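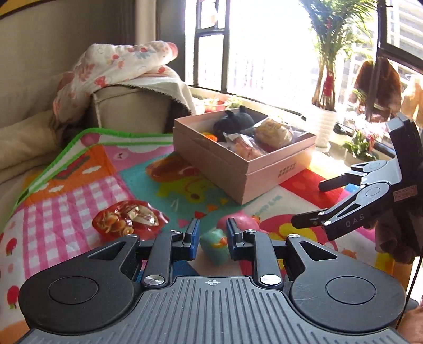 Playroom Assistant, part-time

Orna runs a drop-in playroom in Stakthorpe and is looking for an assistant to start in December. The job is mostly tidying: picking small toys up off the play mats, sorting them into cardboard boxes, and keeping packaged snacks in a box of their own. You will also wipe down the mats and set out toys for the next group.

Hours: 8 a week, over 2 afternoons. We see over 50 families a week, so you should be comfortable with noise and with working on the floor. No experience needed. Training is paid.

To apply, send a short letter and one reference to Genowefa Nowicki at the playroom office by Sun 12 October. Questions about hours go to Paora Pomare.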